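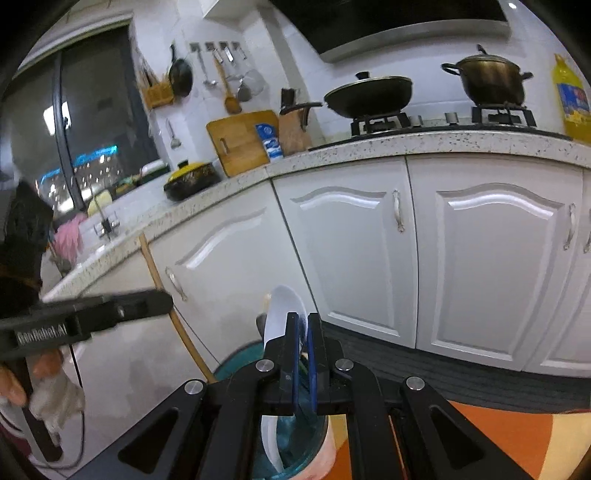

Rileo: a washing-up helper built at home
Project report by Katia Mazza, Kedholm College, Electronics and Control
Handed in 2/1/23

What I wanted to make

I have wanted a robot that does the washing-up since I was small enough to need a stool to reach the tap, so when the project list came round and one of the options was "own choice, home or workshop build", I had my form in before lunch. The full dream (dirty plates go in, clean plates come out, I watch telly) is far too big for one project. What I settled on was a small two-fingered arm called Rileo that can take hold of a plate by its rim and keep it steady, and later on pick a spoon or a chopstick out of a pot.

My project partner was Kolbrún Vestergaard. She did most of the metalwork and I did most of the wiring and the code, but we both did a lot of plates.

Starting in the kitchen

Our first plan was to build the arm and then find out what it could do. Our tutor asked how wide the fingers had to open and we both went very quiet, so the plan changed. We went to the kitchen first and worked through the jobs with hand-held grippers, two fingers each, squeezing and letting go ourselves. It is a brilliant way to learn! Your own hand knows hundreds of tricks that you never notice, and with only two flat pads most of them are gone at once.

The plate was the job I cared about most. Held flat, a plate is a rotten thing for two fingers, as all the weight hangs out past the pads and it wants to tip. Standing up in the basin is much better. The basin takes the weight from below and the pads only have to stop the plate falling forwards or back, one on each face, with the rim between them. A cloth can then get at most of the plate while it stays put.

We did 30 plate holds in all. For each one I wrote down where on the rim we gripped, how deep the pads went over the edge, and whether the plate turned while it was being wiped. Turning was the big problem. A round plate held at one place will happily spin around that place if you rub hard on one side, and the further down the pads reached, the less it spun. That gave us our first proper design rule: pads must be longer than they are wide, and they must go well down past the rim.

The second rule came from my own clumsiness. I kept coming in with the fingers at a slant, so that one pad touched before the other and pushed the plate over. Fingers that stay parallel as they close are a great help here, and so is a wrist that can give a little. Rileo has both now, though the wrist took three goes.

The build

The arm was put together in two places. Anything with a saw or a drill happened at Ragnarsson, the shared workshop behind the bus garage, and everything else happened on my bedroom floor. The base is a square of thick board with rubber feet. From there up it goes shoulder, elbow, wrist, fingers, with a servo at each joint and one more to open and close the hand.

The control board is called Starnent, which is only our name for it (we named everything, it made the notes easier to follow). It reads the position of each joint, sends the servos where they should go, and watches the current going to the hand. That last part is how Rileo feels things. When the fingers meet something solid the motor works harder and the current goes up, and at a set level the program says stop squeezing. I spent a whole weekend finding a good level. Too low and the plate slipped out, too high and the hand servo got so warm that I could smell it.

The finger links were cut from flat aluminium. Kolbrún made a paper template, stuck it down, drilled all the pivot holes first and cut the outside shape afterwards, so that the holes in every link matched. I would have done it the other way round and ruined the lot. The pivots are plain screws with locking nuts. Leave them a hair loose or the fingers bind, but not so loose that they waggle.

For the pads we tried bicycle inner tube, a washing-up sponge, and silicone that we cast ourselves in a tray. Inner tube was good dry and useless with soap on it. The sponge gripped well for a minute and then filled with water and went soft. The silicone won easily, and it won by even more once we had pressed ridges into it with the edge of a ruler, as the soapy water then has somewhere to go.

Teaching it where to go

I had hoped to be clever with the code, but the first version is simple. You move the arm by hand with the servos switched off, the board saves the joint positions as it goes, and then you play them back. One recorded plate hold comes to 3000 readings. Quite a few were rubbish at first, with jumps where a loose wire on the elbow had cut out, and my first full recording had only 2124 good ones in it. I soldered the wire properly and the jumps stopped. I should have soldered it in the first place, and yes, it says so in the workshop rules in large letters.

Playback works nicely as long as the basin is where it was when you made the recording. Move the basin by a finger's width and Rileo reaches confidently for a plate that is next door. I fixed this in the cheapest way I could think of, with strips of tape on the worktop to show where the basin and the base go. A camera would be better and I would love to add one.

On to the cutlery

With the plate going well we turned to a pot of spoons and chopsticks, again with hand-held grippers before letting Rileo anywhere near it. I thought this would be the easy half. Small things, light things, nothing to smash!

It is much harder. In the pot everything leans on everything else. The spoon is all right, its bowl stands up at the top and gives the pads a decent shape to close on. Chopsticks are thin and they cross, so when you go in for one you push its neighbour, the neighbour rolls, and the one you wanted has moved. A pair resting close together is nearly impossible to split with pads this wide. The pot itself is a nuisance too - squeeze near the bottom of the sticks and you are squeezing the pot.

What worked best was coming in from the side, high up, with the fingers open wide, and choosing whichever stick leaned furthest out. Then close slowly and lift along the line of the stick, not straight up. Lifting straight up drags the tip across the inside of the pot and brings the others with it.

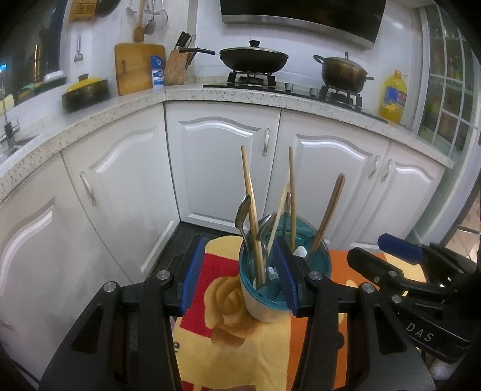

Kolbrún Vestergaard thinks I am being too hard on the pads, and that the trouble is in the wrist. Her argument is that a wider pad would be fine if the hand could roll over to match the lean of each stick, and that we should add a roll joint before we start cutting anything narrower. She also says that if we do make narrow fingers they will be worse for plates, and then we have thrown away the half that works.

I have gone back and forth on this. She is right about the plates, I am sure of that. A roll joint means one more servo at the far end of the arm, though, and the shoulder is already working hard. With the arm stretched right out it droops, you can see it sink when the power comes on. My own idea is to keep the wide pads and shape only the tips, with a shallow groove running down the middle of each one so a stick can sit in it. We have agreed to try the groove first, as it costs a bit of silicone and an evening, and the roll joint after that if the groove is no good.

What went wrong

The first shoulder bracket bent. It was a single strip and should have been two with a spacer between them, and now it is.

Water got into the hand servo in the second week of testing. It survived after a few days in the airing cupboard. There is now a cut-off washing-up glove over the wrist with a cable tie at each end, and it looks dreadful and keeps everything dry.

I also lost a set of notes by writing them on the back of the paper templates, which then got glued to aluminium. Some of the early grip depths in my log have been copied from memory and I have marked those with a star.

Where it is now

Rileo can reach into the basin, close on the rim of a plate that has been stood up for it, and hold on while a person does the wiping. It cannot stand the plate up by itself, and it cannot rinse or rack it. For cutlery it can lift a single spoon out of a pot if the spoon is on its own. Chopsticks, not yet.

Next comes the grooved tips, then a counterweight for the shoulder, then the roll joint if Kolbrún gets her way. The open evening is in May and I would love to have it taking chopsticks by then. The drawings, the code and the full log of plate holds are in the blue folder with this report, and the spare links are in a biscuit tin on our shelf at Ragnarsson for anyone in the year below who wants to have a go at a better hand.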